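Equipment > Arms and Grippers > Laundry and Soft Goods

Clerno Two-Finger Gripper, Long Reach

5 min read

Can a machine fold your laundry yet? We get that question more than any other, from people who want a gadget for the spare bedroom and from people who run wash-and-fold shops with mountains of towels to get through. The answer for the Clerno is a happy "partly," and the parts it can do are a lot of fun to watch!

The Clerno is a parallel gripper with two long, narrow fingers. It bolts to the wrist of most light arms, and it was drawn up with cloth in mind from day one. Cloth is the hard stuff. A mug stays a mug wherever you set it down, but a sweatshirt has a new shape every time it lands, and the edge you wanted is usually tucked under the part you didn't. Short, stubby fingers tend to grab a fistful. Long ones with a fine tip can go after one layer, a cuff or a hem, and leave the rest lying there.

What it does well today

Picking single pieces off a pile is the Clerno's best trick. Towels, T-shirts, pillowcases, sweatpants — set them down in any old heap and the gripper will pull one up, hold it by a corner and carry it to a bin or a table. Sorting by color works nicely too, if your camera and software are up to it. Small towels fold well with two arms working together, and the Sevolen software pack comes with a towel routine you can run on the first afternoon.

Thick clothes are where we've put in the most hours lately. Jackets and sweatshirts with ribbed bands are great practice, as the band gives the tips a firm ridge to close on, and once you have the hem you can usually find your way to the rest of the garment. 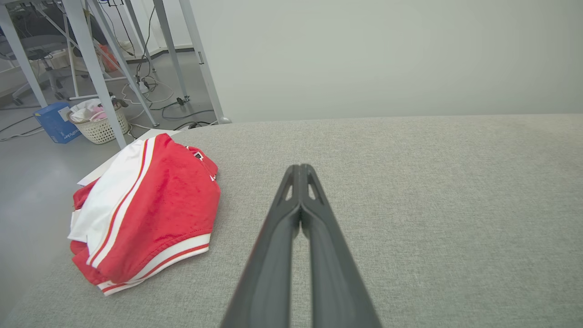 Nouhaila Slaoui wrote to us that picking up was never her trouble, it was turning a sleeve right side out, and that after two months with a Clerno on each arm she still does sleeves by hand and lets the machine have the towels. We think that's a very fair report. Inside-out sleeves are hard, and so are fitted sheets (oh, fitted sheets!), bra straps, and pairs of black socks that almost match. If a shop tells us those make up most of the work, we say wait a while.

Around the house and in the shop

At home, the limit is mostly time. A person folds a shirt in a few seconds without looking. An arm with a Clerno on it takes its time, looks again, tries a corner, lets go and tries another. For a family basket that can mean most of an evening, and somebody still has to carry the basket to it. But it keeps getting better, and a lot of that comes through software, so the gripper you bolt on this year won't be stuck at this year's skills.

In a shop, the picture is brighter. Gerwood, a wash-and-fold place that runs two of our grippers on one table, gives them nothing but bath towels and bar mops, up to 200 on a Monday, and the staff do everything with buttons. That split suits everyone. The machine gets the dull flat pieces and the people get the pieces that need a thumb.

Other chores? It's handy for clearing light things off a couch, dropping toys in a bin and lining up shoes. We wouldn't give it wet dishes or anything with a sharp edge, and it isn't built for lifting a full basket.

Setting it up

Mount the plate, plug in the one cable, and run the open-close test before you put any cloth near it. Start with a light, padded surface if you have one. The tips can press into it a little without harm, which makes it easier to get under a hem. Once that goes smoothly, move to a bare table and turn the closing force down a notch.

Wipe the fingers with a dry cloth when lint builds up — and it will build up, fleece is terrible for it. Worn tips can be swapped with a small hex key. The Ghaffari wrist adapter fits without any drilling, and older arms need the spacer ring listed with the spare parts.

If you've got a garment that beats your gripper every time, send us a note about it. We have a shelf of stubborn clothes for testing and there's room on it.

Related items
Clerno replacement tips, pair
Ghaffari wrist adapter
Sevolen towel routine pack
Spacer ring for older arms
Padded work surface cover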